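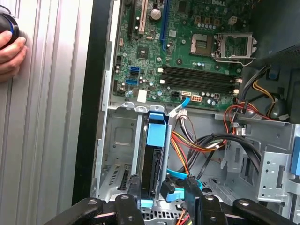 Pre-Ride Bike and Route Check, Saturday Group

Completed by: Noemí Valdovinos
Bikes checked: 28
Route: Jaramillo loop, 80 km

1. Brakes
Result: Pass, with two exceptions
Squeeze each lever hard and push the bike forward. Two bikes rolled. Both riders told me the brakes were "fine last week," and I have heard that before. New pads or they stay home.

2. Tires
Result: Pass
Look for cuts, cords showing through and dry cracks on the sidewall. One rider swears by the Tronik sealant and says he hasn't had a flat in 2,000 km. Maybe so. He still carries a spare tube or he doesn't ride with us.

3. Quick releases and thru axles
Result: Pass on second look
Four were loose. I closed them myself and had the owners open and close them again while I watched.

4. Headset and stem
Result: Pass
Hold the front brake and rock the bike. No knocking on any of them.

5. Helmets
Result: Fail, one
A crack runs from the rear vent to the edge. The owner says it's only cosmetic. I don't accept that and neither should the ride leader.

6. Lights
Result: Open
The sign-up form says every rider has a rear light. I saw plenty of bare seatposts. The Nilero clip-on lights we bought as loaners are rated for 100 hours in the catalog, and I'll believe that when one gets through a wet month. Charge all of them on Friday night.
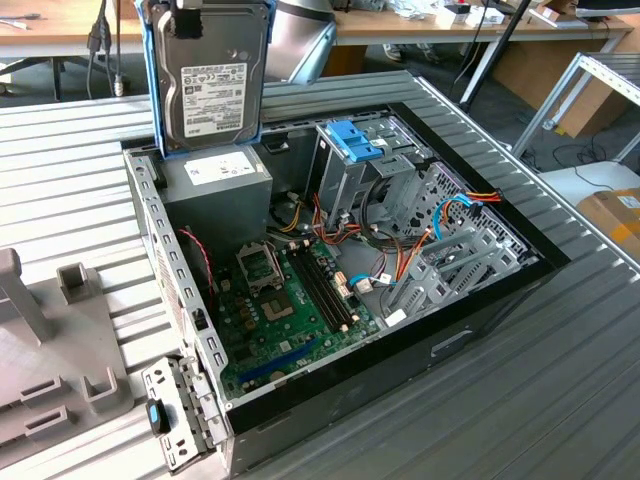
Whoever charges them should also switch each one on and leave it on for a few minutes. A green charging light doesn't tell you much.

7. First aid kit
Result: Fail
No gloves, and the tape has dried out. The checklist from April has this item ticked. Hakim Liem signed that one, so I'd like to know if he opened the bag.

8. Route hazards
Result: Pass with comment
The gravel on the Kadovgate descent was reported as swept. I rode it and there is still a strip of it on the inside of the second bend. Single file from the top, no passing, and the leader calls it out.

9. Group size
Result: Open
Three groups on paper. Last time the middle group swallowed the slow one before the first stop - a group that big can't hear a warning from the front. I want a named sweep rider for each.

10. Emergency contacts
Result: Incomplete
Six blanks, and one person listed himself.

Recheck items 1, 5, 6, 7 and 10 before roll-out. Unsigned items count as failed.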